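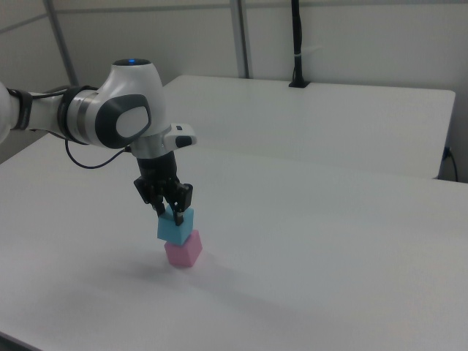
White table, white arm, black cable.

Blog > Small business > Starting out

I have been asked a few times how I got the soap business going, so I am writing it down in one place. It covers the first year only. I trade as Sesik and I make bar soap, mostly unscented, in the back half of a rented unit.

I started in January with money I had saved from my old job. I did not borrow. The biggest cost was the safety assessments, which I had not budgeted for properly. You need one for each recipe before you can sell it, and if you change an oil or a colour you may need to pay again. I had planned on six recipes and cut it to 2 once I saw the quote. I would still do it that way. A plain bar and an oat bar were enough to fill a market stall, and I only had to keep a few oils in stock.

Moulds came next. I bought a cheap set and the sides bowed, so the bars came out different weights. A bar has to weigh what the label says, so I ended up trimming or giving away a good part of the first batches. The second set came from Umeck and cost more than twice as much. I am still using them.

Soap made the cold way has to sit for weeks before you can sell it. I knew this, but I did not think about what it does to your cash. Everything on the racks is money you have already spent. In March I had 86 bars curing and nothing on the shelf, with a market booked for the Saturday. I lost the pitch fee. 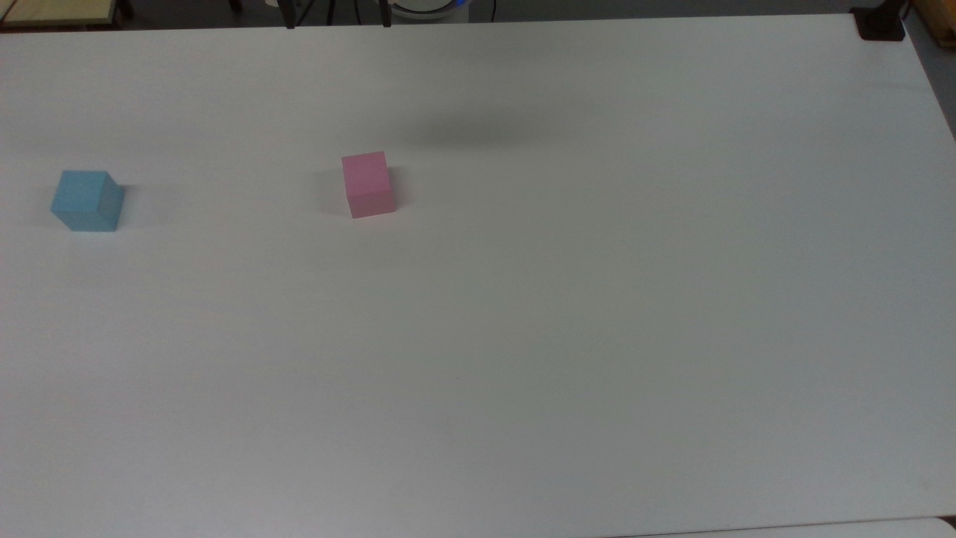 After that I kept a wall calendar with the pour date and the ready date for every batch, and I stopped booking markets until the stock was done. I tried Brukix for the stock records for a while but it was more than I needed, and a spreadsheet does the job.

Selling to shops was slower than I expected. Brayden Carrier at Haque was the first to take any. He wanted a box of 50 on sale or return, paid monthly. I said yes to the first box and asked for payment up front on the next, and he agreed. My advice is to work out your trade price before you walk in. I had set my market price too low, and when I took a shop's share off it there was about 40p a bar left for me. I had to put the price up everywhere, and a couple of regulars did mention it.

Other costs I forgot: public liability insurance, card reader fees, paper bands, and postage scales that read low when the battery is going.

I still work two days a week elsewhere and I expect to carry on with that until next spring at least. The next job is a third recipe, probably with clay in it, and the assessment for that is booked for Thu 30 August.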